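Kasine Programme: Progress Report to the Pement Fund
Work package 2, towel and soft goods handling
Submitted Oct 19, 2018

1. Purpose of this report

This report covers the second half of work package 2. It sets out what was done on the folding and placing of cloth with two arms, what results we have, what has slipped, and what we propose to do with the remaining budget. The spending tables were sent separately and are not repeated.

The question for the work package has not changed since the proposal. We want to know whether a policy trained on demonstrations from a person can fold a hand towel and set it down in a given place, and how many demonstrations are needed before adding more stops making a difference. The proposal assumed we would need 200 demonstrations for each task. One result of this period is that the figure looks too high for one task and too low for another.

2. Set-up

The station was moved to its permanent position in the main room during this period. It has a wooden table, a black metal frame around it, and the arms hung over the work area. A fixed camera gives the overall view and a small camera at the gripper gives the close one. Both streams are saved with the joint positions.
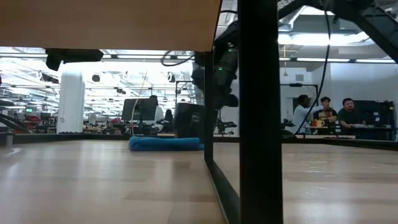
Folding was split into two tasks so that the results could be read separately. The first task ends when the towel has been folded twice. The second starts with the towel already folded into a long bundle and asks the arms to move it to a target area without letting it open. We kept to plain towels in a strong colour for both; the blue one lying on the far part of the table is easy to separate from pale wood, and this let us leave the question of patterned cloth to work package 3. The room is in normal use during recording and people at the desks behind the table are visible in the fixed view. We did not screen the station off. The proposal says the method should work in an ordinary shared room, and a screened table would have told us little about that.

Lighting has been left as it is. There are no blinds or extra lamps at the station, and the ceiling lights are on throughout the day.

3. Work done

3.1 Demonstrations

We recorded 200 demonstrations of the folding task and 125 of the placing task. Each was checked by a second member of the team before it was accepted. Demonstrations were rejected if the towel slid off the table, if the operator paused for a long time, or if either camera stream dropped. Dropped streams were the most common reason for rejection in the first weeks and became rare once the cables had been re-routed.

Operators were asked to work at their own pace. An earlier set, recorded to a timer, was discarded. The policy trained on it made quick, shallow grasps and often closed on nothing.

3.2 Training

All policies were trained on the Nellard machine. Each was trained from scratch on a fixed number of demonstrations, so that the effect of adding more could be seen directly. We held the network and the training settings the same throughout. Some of the later runs would probably have done better with different settings, but changing them part way would have spoiled the comparison.

3.3 Camera comparison

We also compared policies given only the fixed view, only the gripper view, and both. This was not in the original plan. It was added in January after the first review, when the Fund asked how much of the cost of the station could be saved by leaving one camera out.

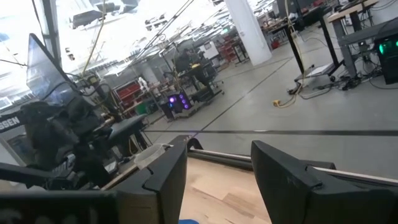

Figure 2. View from the gripper camera, with both fingers in the foreground and the room beyond the table.

The gripper camera sees a good deal more than the cloth. When the wrist tilts up, much of the view is floor, benches and ceiling lights, and very little of it is table. We had expected to crop this away. In tests, cropping made the placing task slightly worse, and we have gone back to the full view. Our reading is that the far edge of the table and the rail along it give the policy a steady cue for height and angle, though we have not tested this on its own.

The bright ceiling is a more serious matter. With the wrist tilted, the lights are overexposed and the camera's automatic setting can darken the rest of the picture. We have now fixed the exposure by hand. Recordings made before this change were kept in the training set.

4. Results

Each trained policy was given 24 trials per task, with the towel started in positions drawn at random before the session.

For placing, performance stopped improving well before the full set of 125 was used. Adding the last part of the set gave no gain we could separate from chance. We therefore do not intend to record the remaining demonstrations listed in the proposal for this task.

For folding, the results were still rising at 200. The first fold is reliable. Most failures happen at the second, when the arms have to pick up two layers and take only one. The policy does not recover well once it has lost a layer, and it tends to carry on with the motion as though the cloth were still held.

The policy with both cameras did best on both tasks. With the fixed view alone, placing was nearly as good and folding was clearly worse. With the gripper view alone, both tasks suffered, mainly when the towel started outside the view of the camera. Our advice is that a placing station could be built with the fixed camera only. A folding station should keep both.

5. Delays

The work package is running 6 weeks behind. Most of this was the move to the permanent position, which meant repeating the calibration of both arms. The rest was the discarded timed set. Replacement finger pads from Mensah arrived on schedule and did not add to the delay.

The delay does not affect the start of work package 3, as the two share only the station and not the data.

6. Changes requested

We ask the Fund to agree to the following.

Recording time saved on the placing task to be moved to folding, with most of it used for the second fold.

Demonstrations of recovery to be added, in which the operator starts from a dropped or half-held layer and puts it right.

The end date of work package 2 to be moved by the 6 weeks given above, at no extra cost.

7. Next period

Recording of the second fold will begin once the change is agreed. The camera comparison will be repeated with fixed exposure throughout, so that older recordings can be left out and the effect seen. A written account of the method, with the trial sheets, will be sent with the next report.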